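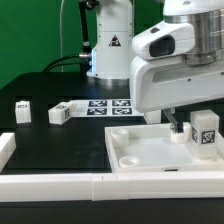 White tray walls keep scuffing, what do you clean them with?

We have a shallow white tray with raised walls on a matte black tabletop, and small white cups and blocks get set down in it all day. The walls pick up gray scuffs and the floor goes dull. I tried dish soap and a sponge, which got the dust but left the marks. The tray was sold to us by Famero as item 609 and came with no care sheet. I also don't want to smear the printed black-and-white squares on the blocks.

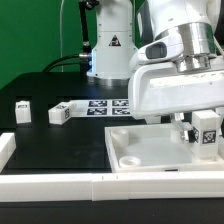
Pralletti, October

Answer 1
Melamine sponge, damp, light pressure. Do the walls first and the floor last. It will take the shine off if you scrub, so try a corner. Keep it away from the printed squares and wipe those with a dry microfiber cloth only. If a print is a sticker, water gets under the edge and it lifts. We lost 2 that way before we stopped rinsing them.

Answer 2
just buy another tray

Answer 3
Baking soda paste worked on ours. Leave it 3 minutes, wipe, then wipe again with plain water. Skip acetone, it can cloud some plastics for good. Isopropyl cut 50/50 with water is fine for the black tabletop but use a separate cloth, or the lint ends up in the tray. Take the cups out before you start. Drirnus sells a cream for this and I didn't see any difference between that and the paste.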